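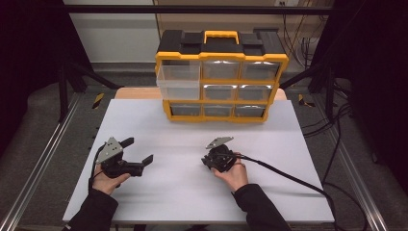
Stores and Small Parts, Zornico Workshop

To: stores list
Subject: Re: drawer organizer for the clips

Replying to the list, as two other benches have asked the same thing off-list.

The earlier message, trimmed:

> We are getting one of the yellow and black carry organizers for
> the Steiner room. Before we fill it: how do you lay yours out,
> and do the small metal clips go in loose or bagged? Ours are in
> one jar at the moment, three sizes mixed. Also, does it have to
> stay on the bench, or can it go back on the Zasora shelf between
> shifts? And what do we do about reorder levels? The old sheet
> says 1050 for everything, which can't be right.
>
> Steiner room

Answers in the order that suits me.

Layout. The front is nine small clear drawers, three rows of three, with the handle on the lid. We number them left to right from the top, so drawer 1 is top left and drawer 9 is bottom right. Heavy stock goes in the bottom row. Put the numbers on the yellow dividers and leave the drawer fronts bare. A label on a clear front hides the stock level, and you then have to open the drawer to read it.

Loose or bagged. Loose, one size per drawer. Bags catch on the back of the drawer and it stops short of closed. Sort the jar before you fill anything. Pour out a handful at a time on a white surface. Silver clips are easy to see on white and hard to see on bare wood, and we lay a white board over the bench top for this.

Fill level. 70 clips to a drawer for the small size. Above that they ride over the back edge when the drawer is pulled. The larger sizes take fewer; fill to a finger's width below the rim and write down what you got.

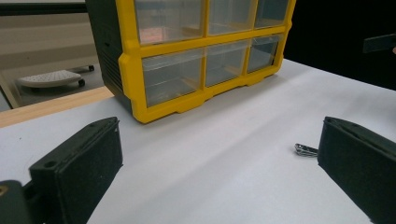
Strays

A clip left on the bench goes back by size, checked against one from the drawer. Do not judge it by eye – the two smaller sizes look the same lying on their side. Anything bent goes in the scrap tin. Anything you can't match goes in drawer 9, which we keep for unsorted stock and clear out at the end of the month.

Pull one drawer at a time and push it fully home before opening the next. A drawer left slightly forward will slide when the case is carried, and the contents go into whatever is under it.

Position. Keep the organizer at the back of the board, drawers facing you, with clear space in front for sorting. It can go back on the Zasora shelf between shifts provided it travels upright and is carried by the handle. Check the lid latches first. Do not stack anything on top of it.

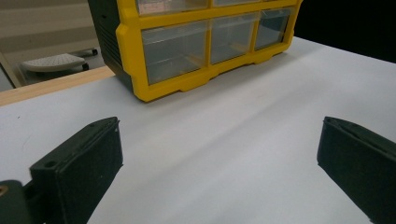

Organizer at the back of the bench, sorting area clear.

Reorder levels. The 1050 figure is the old case quantity from Uvbridge and was copied down the whole column by mistake. Ignore it. Reorder when a drawer is down to 5 clips and there is no backup bag in the cupboard. The stock line for the small size is 3766; the other two are on the revised sheet, which goes up in June. Until then, write the size on the request in words.

One open point from our side: the middle size runs out well before the others, and we are considering giving it two drawers. If your room sees the same, post your usage to the list before the sheet is revised.

Zornico stores bench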